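30th April

Rainwater tank log, Skekstead
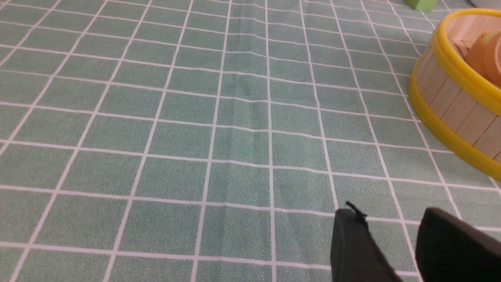
Green and white check tablecloth, with a crease down the middle.

Tank level at 7 am: 3000 litres by the sight tube. That is 500 litres down on the last reading in March, with no useful rain between. The garden has been on the tank the whole time, so the draw is in line with the season and I don't suspect the fittings.

Cleaned the leaf screen at the north downpipe. Mostly gum leaves and grit off the tiles. The mesh has started to lift along one side where the rivets have corroded, so I have pushed it flat and run a bead of silicone under the edge. It will do until I can get a stainless one from the shop in Lasteck. The old one measured 5 mm aperture, too coarse for mosquitoes anyway.

First flush diverter drained slowly. Unscrewed the end cap and found the outlet blocked with fine grey silt, the same stuff as last autumn. Rinsed it, refitted the washer the right way round this time, and hand-tightened only. The cap cracked two years ago when I used the multigrips on it.

Pump: pressure switch cut in and out four times during one fill of the watering can. Checked the air side of the pressure vessel with the tyre gauge and it was well under what the label calls for. Isolated the pump, opened the garden tap to drop the water side, and brought the air back up with the bicycle pump. Retested with the same can. One start, one stop. I will check it again in a week. If it has dropped, the valve or the bladder is leaking and the vessel will need replacing.

Colour of the water at the tap was clear, no smell. Have not tested pH since the new gutters went on and should do so before winter.

Rang the supplier in Fomside for the price of a float gauge. They no longer carry the model with the long cord and suggested Ngui, where I have had no luck before. Sight tube is adequate if I scrub the algae out of it.

Still to do: screen, vessel recheck, paint the exposed PVC on the west wall. Overflow trench wants digging out too, but my back is sore from the ladder.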